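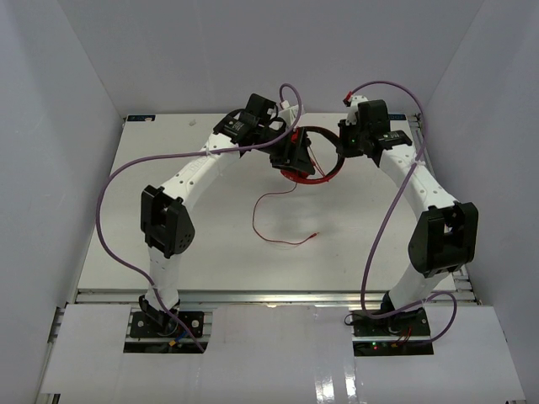 Verkeck Extends Drainage Pipe Coating Line at Grikthorpe Plant

GRIKTHORPE, Tue 25 January – Verkeck, a maker of coatings for buried water and drainage pipe, has put a second coating line into regular operation at its Grikthorpe plant. The line applies a two-layer lining to the inside of ductile iron pipe and is intended mainly for municipal storm drain and sewer work.

The new line runs parallel to the existing one and shares its blasting booth and curing oven. Pipe enters the booth on rollers, is cleaned to bare metal, and is then moved to the lining station, where a lance travels the full length of the bore while the pipe turns. The first layer is a primer. The second is a ceramic-filled epoxy that resists the acids formed when sewage stands in a pipe for long periods. Both layers are checked for thickness before the pipe leaves the station, and the finished lining is tested for pinholes with a low-voltage wet sponge.

With both lines in use, the plant can coat pipe in two diameter ranges at the same time. Until now, a change from small to large pipe meant stopping production to swap the lance and reset the rollers. Orders that mixed the two were usually split and shipped on different dates. Verkeck expects most mixed orders to ship complete from now on.

The first full order from the new line was placed by D'Souza, the contractor for the Dalareck trunk sewer replacement. It consists of 2427 lengths of lined pipe with matching bends and tees. Fittings are still coated by hand in a separate bay, and that arrangement will not change. Deliveries to the Dalareck site are made in stages to match the digging schedule, and pipe held at the plant between stages is stored under cover with end caps fitted.

The Dalareck work replaces a trunk sewer that was laid in unlined concrete. A survey of the old pipe found heavy wear above the waterline along most of the route, with the worst sections just downstream of the pumping station. Lined iron was chosen for the replacement over plastic on account of shallow cover at two road crossings.

Verkeck has also revised its handling instructions for lined pipe. Hooks must not be placed inside the bore. Pipe should be lifted with fabric slings at two points, and cut ends must be sealed with the repair kit supplied before the joint is made up. The kit remains a two-part product, but the working time after mixing is now 30 minutes. Older kits with a shorter working time may still be used until the date printed on the tin. The two versions should not be mixed.

Prices for standard lengths are unchanged. Lead times for special lengths are quoted on request and depend on the supply of bare pipe, which Verkeck buys in. Test certificates are issued with each delivery and list the batch numbers for both layers – copies for earlier deliveries can be requested from the Grikthorpe office.

About Verkeck

Verkeck makes and applies protective linings for iron and steel pipe used in drainage, sewerage and raw water supply. Its coating plant, laboratory and sales office are in Grikthorpe.

Press and trade inquiries: Sales Office, Verkeck, Grikthorpe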